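Junior Mining Claims: Questions Shareholders Keep Asking

A plain-language FAQ for people who own, or are thinking of owning, shares in small exploration companies. Updated 15/09/2019.
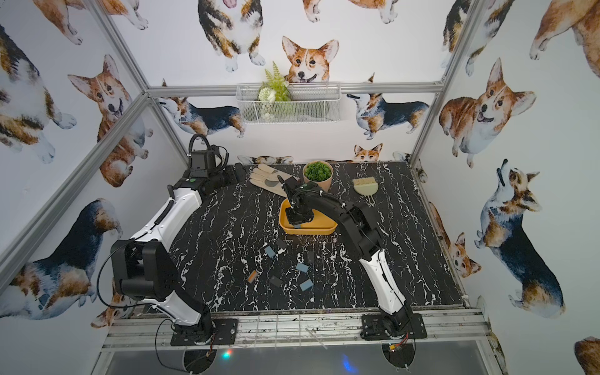

We have read too many news releases to be cheerful about them, so expect a certain tone.

Siseva says its Drisham property covers 3000 hectares. Is that good?

It's big. Land is cheap to stake in most places and says very little about what is under it. Ask how much of it has been drilled. In Siseva's June presentation the drilling sits in one corner, and the rest is colored in on a map.

What does "open at depth" mean?

It means they stopped drilling. Maybe the gold continues, maybe it doesn't. The phrase covers both.

Grulten reported 2 meters of very high grade. Why did the stock barely move?

Probably because people read the table under the headline. A short, rich hit inside a long, poor one can carry the average for the whole hole. Take the rich part out, do the math again, and see what's left. Also check whether the company gives true width or only the length along the core.

Are surface samples worth anything?

Something, yes. Grab samples tell you there is gold on the property. They are also picked by a geologist who is looking for the good rock, so 256 of them are no substitute for a drill hole. We'd like to see the full list, including the blanks — it is rarely on the front page.

The Thiele project is next to a producing mine. Doesn't that help?

It helps the share price. Rock doesn't care about claim lines, but it doesn't owe the neighbors anything either. Look for a mapped structure that crosses the boundary and has been drilled on both sides.

How deep is too deep?

There's no fixed number. At 700 meters you need good grade and decent width to pay for a shaft or a long ramp, and a company with a few months of cash won't be building either one.

Should I buy before the next results?

We don't give advice on that. Read the last financial statements first, and find out how many warrants are outstanding.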